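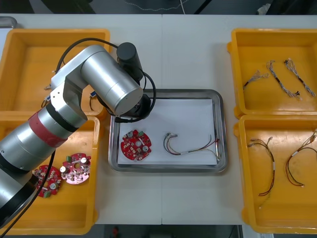 6월 진행 보고 | 작성: 발리소(Valliso) 작업 자동화 팀

이번 분기에는 나미브우드(Namivwood) 작업장의 부품 분류와 키트 구성을 로봇에 맡겨 보는 일에 거의 모든 시간을 썼습니다. 지원을 신청할 때 저희가 던진 질문은 단순했습니다. 사람이 작업대에서 손으로 하는 잔일을 지금의 기계가 어디까지 대신할 수 있는가? 반년 전만 해도 상자 옮기기 수준이었는데, 이제는 흰 종이를 깐 스테인리스 트레이에 둥근 빨간 기판과 전선 하네스가 함께 놓이고, 그 양옆의 노란 트레이에 기판과 하네스를 종류별로 두는 배치로 시험을 하고 있습니다. 팀으로서는 무척 신나는 변화입니다!

먼저 기판부터 말씀드리겠습니다. 기판 집기는 기대보다 훨씬 빨리 안정되었습니다. 이번 분기 시험 215회 가운데 마지막 구간에서는 성공률이 90퍼센트까지 올라왔고, 실패한 경우도 대부분 옆 부품을 건드려 다시 잡은 것이었습니다. 가장자리의 커넥터를 피해 잡는 위치를 새로 정한 것이 효과가 컸습니다. 사람이 옆에 붙어 있지 않아도 되는 시간이 처음으로 생겼습니다.

하네스는 아직 어렵습니다. 전선은 집을 때마다 모양이 달라지고, 긴 것일수록 한쪽 끝을 들면 나머지가 딸려 오거나 옆 전선에 걸립니다. 짧은 하네스는 꽤 잘 옮기지만 긴 하네스는 세 번에 한 번꼴로 사람이 손을 대야 했습니다. 커넥터를 기판에 꽂는 작업은 시도만 해 본 단계이니 성과로 적지 않겠습니다. 그래도 집기 전에 전선의 중간 부분을 먼저 찾도록 바꾼 뒤로는 엉키는 일이 눈에 띄게 줄었고, 저희는 이 방향이 맞다고 봅니다.

속도는 솔직히 사람에 못 미칩니다. 숙련된 작업자가 키트 하나를 20초에 채우는데, 로봇은 아직 그보다 한참 더 걸립니다. 다만 작업장에서 바라는 것은 야간에 다음 날 쓸 키트를 미리 채워 두는 일이라, 느려도 꾸준하면 쓸모가 있습니다. 펠티어(Peltier) 쪽 조립 라인에서도 같은 이야기를 들었습니다.

가정 일에 관한 부분도 짧게 적습니다. 유소프(Yusof) 과제에서 수건 개기와 식기 정리를 함께 보고 있는데, 하네스에서 배운 것이 수건에 그대로 쓰일 때가 있어 반가웠습니다. 둘 다 모양이 정해지지 않은 물건이니까요. 반면 부엌은 물건 놓이는 자리가 매번 바뀌어서 작업장보다 갈 길이 멉니다.

예산은 계획 범위 안에서 집행했고, 그리퍼 손끝 교체 비용만 예상보다 조금 더 나왔습니다. 다음 분기에 할 일은 다음과 같습니다.

- 긴 하네스를 두 팔로 나누어 잡는 방식 시험
- 노란 트레이의 위치를 바꿔도 다시 설정하지 않고 작업하기
- 나미브우드에서 야간 무인 운전 3회 실시

야간 운전 일정은 작업장과 협의 중이며, 정해지는 대로 참관 가능한 시간을 알려 드리겠습니다.

최종 업데이트: 6월, 오후 4시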